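Subject: Re: [indholm-kitchen] sink stuff, again
Date: March 5, 2023

> Is the wire rack going back by the sink or not? Sponge has been lying in a puddle all week. Also who wants the desk with the hole in it.

Yes going back, probaly tomorrow. Was 220 at Keser with the tray included, so please don't bin it.
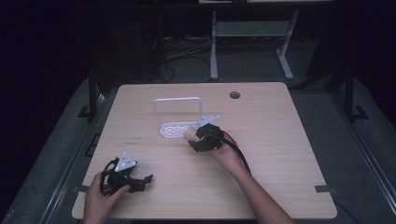 Sponges need to dry between uses, the Tam floor has the same trouble. The white base has rows of slots right through it, so water should drip out - put something under it if it's not on the sink edge. Wipe the slots out now and then, gunk collects.

Desk next.
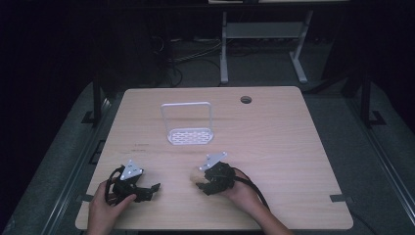 Andier can take 2 desks, not 3, so this one needs a home by the end of March. Light wood, rounded corners, cable hole toward the back, a few faint dark marks on the left side of the top. Havent tried getting those off. Fine for a laptop or as a side table for the kettle - reply to the list if you want it, first come.

Gotta run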